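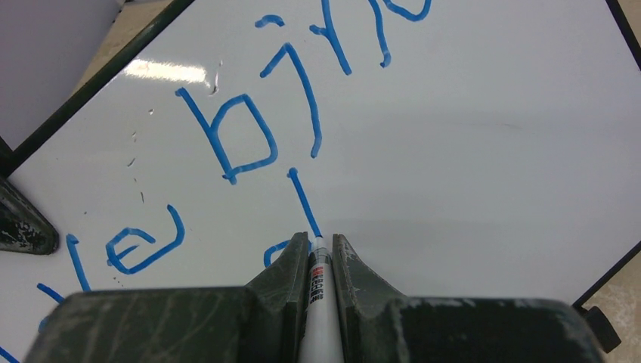

**Whiteboards: writing on them, wiping them, putting them back**

28 lines of notes were left in the Fostari suggestion box about whiteboards since the last issue, so they get an item to themselves. Most of the notes said one of two things: the writing can't be read from the back of the room, or the boards won't come clean.

June 28, 2024 is the cut-off for anything that appears in this issue. Notes handed in later will be held over to the next one.

**Writing so that it can be read**

Most of us learned to write with a pen on paper, with the hand resting on the table. On a whiteboard the hand has nowhere to rest, and the surface is slippery. Letters come out larger than planned and drift uphill. Round letters suffer most. A small e closes up, an o turns into an egg, and a b can easily pass for a 6.

The usual advice is to slow down and write bigger. Bigger helps. Slowing down helps only up to a point, as a very slow line shows every wobble in the arm. Try moving from the shoulder and keep the wrist still. Finish one stroke before you think about the next.

Capitals are easier to read at a distance than joined-up writing. They take up more room, so use fewer words. A heading and a few short lines will do for most meetings. If you need more than that, print it and hand it round.

Blue and black show up best. Green is readable close to. Please don't use red for whole sentences, as two members have told us they find it very hard to make out under the strip lights in the Flinent room. Red for underlining is fine. 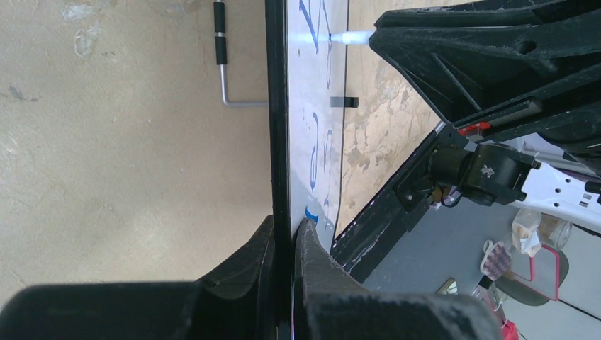 *Blue letters on a black-framed board, with the beige plaster wall behind.*

**Keeping a small board steady**

The big boards are screwed to the wall and don't move. The small ones are another matter. A loose board shifts each time the pen changes direction, and a straight line ends up with a kink in it. Hold the board by its edge, well away from where you are writing, or ask someone else to hold it. Two people, one holding and one writing, get a neater result than one person doing both.

Don't lean a small board on the radiator. Don't prop it on the window sill either – the one that fell in November still has a dent in the corner and now gets used for the tea rota only.

If you are writing with the board held upright, keep the pen tip level with the barrel or a little lower. Ink runs down to the tip, and a pen used pointing upwards will fade after a few words. People then press harder, which flattens the tip and spoils the pen for everyone. Lay it flat for a minute with the cap on and it will often come back.

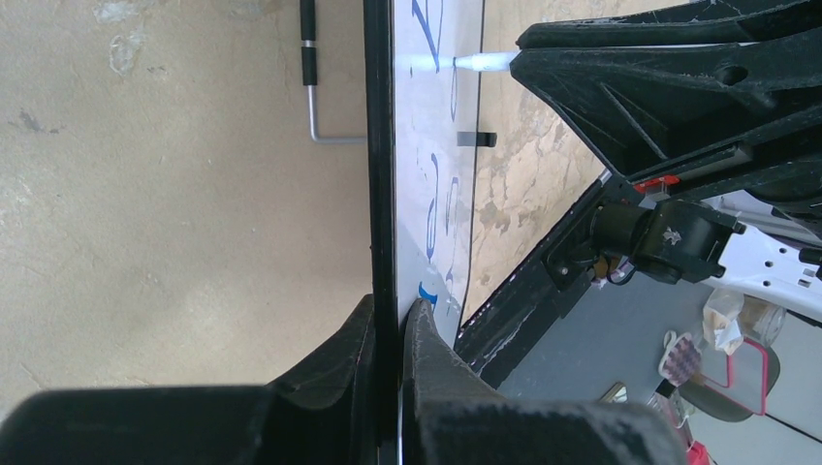 Pressing hard also makes the writing more difficult to wipe off afterwards. The ink is meant to sit on the surface, and a light touch leaves enough of it to be read from the far side of any room we have.

**Wiping**

Wipe the board when you finish. Ink that has been up for an hour comes off with a dry cloth. Ink that has been up for a week needs more work and may leave a grey shadow. The board in the Fatell room had the same timetable on it for most of the winter, and the outline can still be read in certain lights.

For old marks:

- Go over the line with a fresh board pen and wipe both off together while the new ink is wet.
- If that fails, use a damp cloth with a drop of washing-up liquid, then a clean damp cloth, then a dry one.
- Don't use scouring pads or cream cleaner. They scratch the gloss, and ink settles in the scratches for good.
- Don't use your sleeve.

The felt wipers should be shaken out over the bin now and again. A full wiper only moves the dust about. The cloths in the blue tub are for the boards and the ones under the sink are for the sink.

Check the pen before you start. The thick permanent pens used for labelling boxes have been moved to the store cupboard, but strays turn up. If you do write on a board with one, leave it alone and tell the desk. Rubbing at it makes it worse.

**Pens**

We have bought a box of 100 board pens, and 8 will be put out at a time. Please put the cap back on until it clicks. If a pen is dead, throw it away. Putting it back on the ledge only means that the next person picks it up, tries it, and puts it back as well.

Anyone who needs a pen out of hours can find spares in the locked drawer at the desk. The code is the same as for the key safe.
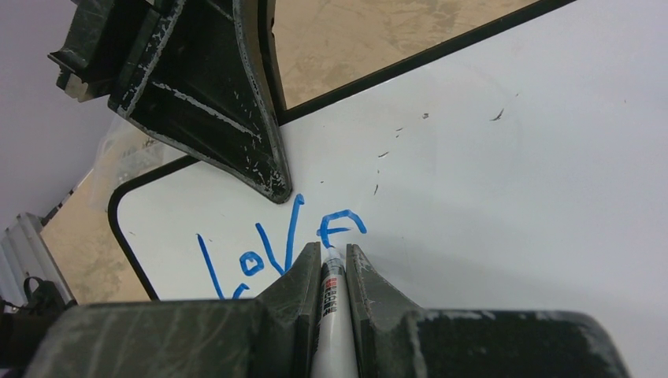 *LOVE, in blue capitals.*

**Messages on the boards**

Several people have asked if it is all right to leave a greeting or a few kind words up when a room is empty. It is, on the small boards, as long as the next group may wipe it off without asking. Short words work well and four letters will fill a small board nicely. Leave the wall boards clear for whoever has booked.

The Pop group would like one small board kept free for practising lettering during their sessions. They will store it behind the door in the Fatell room with their name on the back. Other groups are welcome to borrow it if they return it clean.

Small boards go back in the rack by the coat hooks, face to the wall, with the pens taken off and put on the ledge. The rack holds all of them if they are stood on the short side.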